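3.2 Kitchen habits and water use

Our group asked 83 households in Tandlow how they wash dishes and rinse vegetables. The questionnaire was prepared by Hugo Mateos, who did a similar one in Bragança, and we changed the wording of two questions. Most families filled it in on Sunday evening.

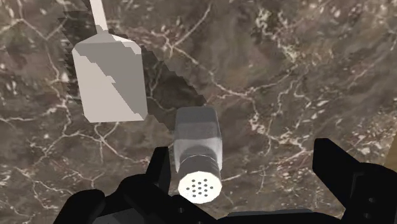

The second part of the survey was on the tap. In 40 homes the tap stays open during the whole washing — this was more than we expected. One family of six estimated 3000 litres in January only for the kitchen, but we could not verify this with their meter. The colour of the bill envelope is the same for water and gas, so some answers were mixed and we removed them.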